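How to paper a small nook with a big tree mural

I love a mural in a tiny space. People save bold patterns for the longest wall in the house, but a three-sided nook is where a huge branching tree really sings – you get leaves on every side and it feels like a den!

What you need

Paste-the-wall mural panels, a wide brush, a smoothing brush, a plumb line, a sharp knife with spare blades, a sponge and a bucket. Allow up to 5 hours, plus drying time.

Before you start

Fill any dents, sand them back and wipe off the dust. Lay your panels out on a clean floor in order and pencil a number on the back of each. I skipped this on my first go in July and hung two of them the wrong way round.

Hanging the back wall

1. Find the middle of the back wall and drop your plumb line there. The trunk wants to sit on or near it, so start with that panel and work outwards.

2. Paste a strip of wall slightly wider than the panel. Hang from the top, leaving a little spare to trim, and smooth from the centre out.

3. Butt the next panel up close and slide it until the branches meet. Take your time, it's so satisfying when a patterned leaf joins up. 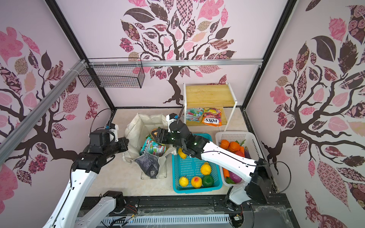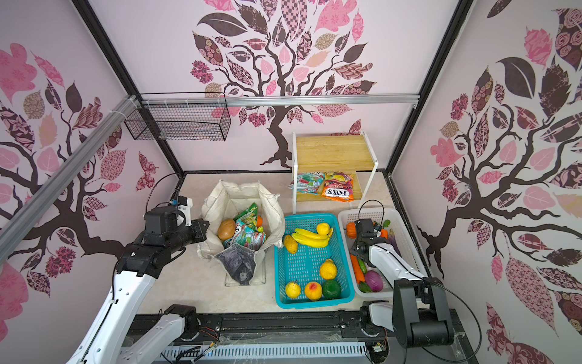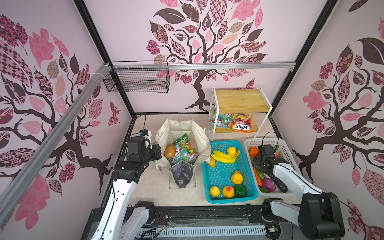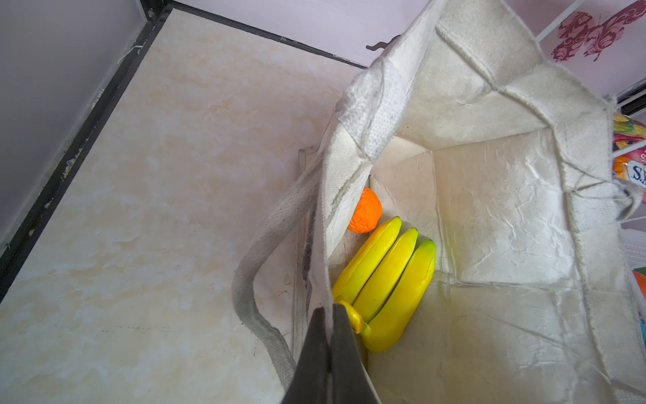

Patchwork leaves in pinks and browns across the walls in the first three; a cream canvas tote in the last.

Turning the corners

4. Never wrap a full panel round a corner. Cut it so that a narrow strip turns, then hang the rest on the side wall from a fresh plumb line, lapping over that strip.

5. Trim top and bottom with a new blade, and sponge off stray paste before it dries.

Leave it all overnight before you put shelves or hooks back. If a seam lifts, dab a bit of paste behind it and press it flat with the sponge.

Posted by Mark Anthony Magbanua, Oct 17, 2026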